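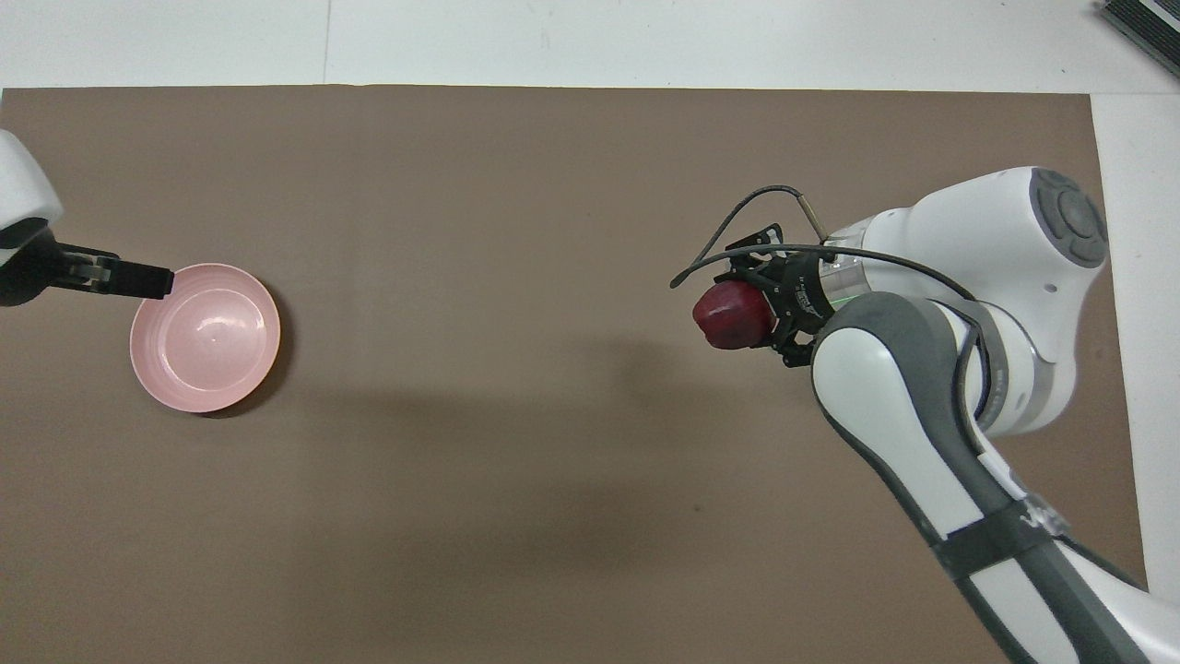
**Minutes of the course planning meeting, Skulleck Barn training site**

Held on 31st December, morning session, upstairs room.

Chair: Leire Urquijo. Also attending: the lead tutor for lime, the lead tutor for straw bale, the site manager, the bookings officer. Apologies received from the thatching tutor, who sent written comments (see item 6).

**1. Minutes of the October meeting**

Agreed as a correct record with one change. Under "Limewash", the line stating that the north gable had been given its final coat should read "second coat". The final coat has not been applied and will be left until the risk of frost has passed.

**2. Matters arising**

2.1 Sand delivery. The replacement load of sharp sand from Drireck has been received and checked. A silt test in a straight-sided jar gave a thin, even layer, well within what the lime tutor accepts for base coats. The earlier load, which held too much fine material, has been moved behind the tool store and is to be used for path bedding only. The credit note has not arrived. Bookings officer to write again.

2.2 Putty storage. The tubs have been relabelled with the date of slaking on the side as well as on the lid, so that lids swapped by mistake no longer cause confusion. A film of water is being kept over the putty and topped up weekly. One tub had dried at the surface and the crust has been discarded.

2.3 Bale trimming. The old hedge trimmer failed its electrical check and has been withdrawn. See item 5.

**3. Spring course: straw bale walls and lime render**

3.1 Length and content. The straw bale tutor proposed that the course run for 5 days instead of the present four. At the last course the bales were raised and compressed by the end of the second day, but trimming and stuffing of gaps ran into the time set aside for rendering, and the group saw only the first coat applied. The extra day would be given to preparation of the bale face.

The lime tutor supported the longer course but noted that no length of course that could be sold would allow the second coat to go on over the first. The first coat must be left to take up and to be kept damp for longer than the group will be on site. It was agreed to keep a section of wall from an earlier course at the first-coat stage, cured and scratched, for the group to work on. The east side of the practice wall is suitable.

3.2 Order of work. Agreed as follows:

- Day one: foundations and base plate (existing), box frames for openings, handling and retying of bales.
- Day two: laying of courses, pinning, fitting of the wall plate, strapping down.
- Day three: checking for plumb, trimming, stuffing of gaps with light clay and straw.
- Day four: clay slip, first coat by hand and by float.
- Day five: second coat on the cured section, reveals and drips, care of new work, clearing up.

3.3 Moisture. Bales will be tested with the probe on arrival and again on the morning of use. The tutor asked that readings be written down against the stack position. At the last course the readings were called out and not recorded, and when one bale was later found to be dark at its centre there was no means of tracing the others that had lain beside it. A record sheet will be kept on a board in the barn. Any bale with a musty smell will be rejected whatever the reading.

3.4 Joining instructions. To state clearly that gloves must be waterproof and reach past the wrist, that goggles are supplied, and that contact lenses should not be worn on lime days. The present wording says "suitable gloves", and several people arrived with leather ones.

**4. Mixes and materials**

4.1 Base coat. The lime tutor reported on the trial panels set up in October. Three panels were laid on the same backing, all at 3 parts sand to one part putty, differing in the amount of hair and in how long the mix had been left to stand before use. The panel with the least hair showed fine cracking along its lower edge. The panel laid from fresh mix shrank back from the batten on one side. The panel laid from stood mix, well haired, was sound when tapped and had no cracks that could be seen.

Agreed: base coat to be made up ahead of each course, left covered, and knocked up again on the day without added water unless the tutor says otherwise. Hair to be teased in at the final knocking up. Hair left for long periods in wet lime breaks down and should not be stored in the mix.

4.2 Hydraulic lime. The bookings officer asked whether a bagged hydraulic lime could be used to shorten setting times. The tutor has no objection for the plinth, where the wall is most exposed to splash. She does not want it on the bale face in this building. It was noted that the course is advertised as using putty and that the text would need changing if this altered. No change for this year.

4.3 Clay. The clay from the pond bank is variable. Two test bricks from the upper part of the bank crumbled at the corners; those from the lower part did not. Dig from the lower part only. The site manager will mark the line with pegs before the ground is disturbed.

4.4 Bale supply. Prieto has offered wheat straw bales at the same price as last year, to be collected from the field store or delivered for a charge. The bales are denser than those from the previous supplier and the strings are tighter, which made retying slower but gave less settlement under the straps. Agreed to order from Prieto and to pay for delivery. Load to be sheeted. Delivery to be refused if it is raining at the time and the sheet is not whole.

**5. Equipment**

5.1 Mixer. The forced-action mixer from Deteck has been serviced. The scraper blades were worn and have been renewed. The guard switch sticks in cold weather and must be checked before each start. Until it has been replaced, the mixer is to be run by tutors only. The switch is on order.

5.2 Trimming. Quotations for a replacement trimmer were considered. The straw bale tutor prefers an electric saw with a long bar, as it leaves a flatter face, but considers it unsuitable for use by beginners. Agreed to buy a new hedge trimmer for course use. Sawing of openings will be carried out by the tutor before the group starts, with the area closed off.

5.3 Hand tools. Shortage of hawks reported at the last course. The site manager will make more from the ply offcuts, with handles turned from ash. Wooden floats are adequate in number, though several are worn hollow and need planing.

5.4 Water. The outside tap froze in the recent cold spell and has been lagged. The butt by the tool store is for washing tools only. Mixing water to be drawn from the tap. The wash-out pit is to be fenced and is not to be emptied into the ditch under any circumstances.

**6. Thatching day**

Written comments were taken as read. The tutor is content to repeat the one-day introduction in the same form, using the low demonstration roof so that no one works above head height. He asks that the reed be brought under cover the week before and that the spars be soaked overnight. He does not recommend combining the day with the bale course, as both need the same covered space. Agreed.

**7. Bookings and charges**

7.1 The bookings officer reported 46 names on the list of people wishing to be told when the spring course opens. Places will be offered in the order in which names were received. A week will be allowed for a reply before a place is passed on.

7.2 The repair fund stands at 3000 pounds. The mixer service has been paid and is not to come out of this sum. The new trimmer will. The Chair asked that the barn gutter be given first call on what remains, as the overflow is wetting the foot of the practice wall on its west side.

7.3 Charge per person. To rise in proportion to the extra day, with lunch still included. The question of a lower rate for people building their own homes was raised and put back to the next meeting, pending a note from the bookings officer on how it would be checked.

7.4 Camping. Permitted in the lower field as before. No fires. Vans to stay on the hard standing.

**8. Actions**

| Action | By |
|---|---|
| Write to Drireck regarding the credit note | Bookings officer |
| Prepare moisture record sheet and board | Straw bale tutor |
| Revise joining instructions (gloves, goggles, lenses) | Bookings officer |
| Peg the digging line at the pond bank | Site manager |
| Order bales from Prieto, delivered and sheeted | Site manager |
| Fit new guard switch to mixer | Site manager |
| Buy hedge trimmer | Straw bale tutor |
| Make hawks, plane floats | Site manager |
| Confirm thatching day in writing | Leire Urquijo |
| Obtain price for gutter repair | Leire Urquijo |

**9. Any other business**

The lime tutor asked that the trial panels be left in place over the winter and not moved to make room for bales. Agreed. The site manager noted that the key to the tool store is stiff and should be turned with the door pulled towards the user.

Next meeting to be held once the gutter price has been received. Date to be circulated by the Chair.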